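Perkum hand gripper: a buyer's review

We bought two Perkum hand-held grippers in January to collect handling data for a small automation project. I do the purchasing for our lab, so this review is mostly about what the thing costs to own.

Price and what you get

The gripper was $900 from Latuheru. You get the tool, one spare set of pads and a thin manual. Shipping was $266 for the pair, and I had not put that in the budget. Gandness sells the same unit for a little less but quoted us a much longer wait. With two grippers, shipping, extra pads and a hard case, the first order came to $2,309.

Build

The body and arms are black plastic with brass grommets set into them. I expected the plastic to be the weak part, but after over 200 hours of use neither unit has cracked. The finger pads are thick rectangular blocks with flat, matte inner faces. They open wide enough for most of what we handle, mainly clothing and small household items.

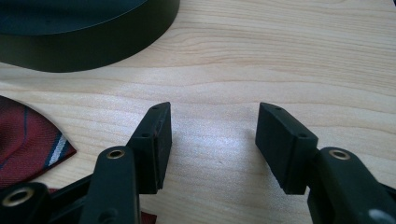

Running costs

Pads are what you will keep buying. They scuff and pick up marks, and ours started slipping on smooth fabric well before they looked worn out. Plan on a new set per gripper every couple of months if you use it daily. Changing them takes a few minutes with a small hex key, which is not in the box.

The other cost is time. A new operator needs most of a day before the recordings are any good — I would count that in the plan next to the hardware.

Compared with the Hondero

We borrowed a Hondero for a week before ordering. It is lighter and the trigger is smoother, but the pads only come bonded to the fingers, so a worn pad means a whole new finger. Over a year that would have cost us more than the Perkum.

Verdict

Four out of five. I would buy it again, with two extra sets of pads in the first order and the shipping quote in writing.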